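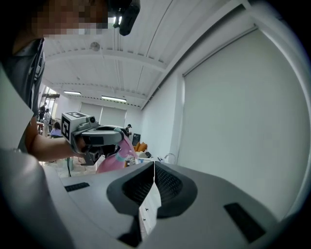
3 min read

So you've got your hand-held grippers charged and you want to start recording demos. Great! This is the part I like best, and it's also where I wasted my first Thursday, so let me save you the trouble.

Start at a counter. Sinks, faucets and clear bottles are all fine to have close by, and I like them there, because the robot is going to meet them sooner or later. Pick one object and one place for it to end up. That's the whole task. My first set for the Sokcombe project had me tidying an entire counter in one go and it was useless (I still have the files, I don't know why).

Now pick up the gripper and check the cube on top. The printed codes need to be clean and facing out, so don't wrap your fingers over them. Same goes for the little round lens next to it. A thumbprint there ruined 29 of my takes!

Hit record in Govura, wait a beat, then reach in. Go slower than feels natural, close the fingers gently around the thing, pause, and lift. If you fumble it, keep going and fix it, a good recovery is worth keeping. If two of you are working together, say out loud who's moving first – you'll bump grippers otherwise, trust me.

Set the object down, open up, back away, stop recording. Then shift the object a little and do it again. I aim for 48 takes before I let myself have coffee.

When you're done, load the folder into Dramani and watch the first 2 or 3 all the way through before you record any more. Look for spots where the tracking jumps. If it does, go back and check how you're holding the gripper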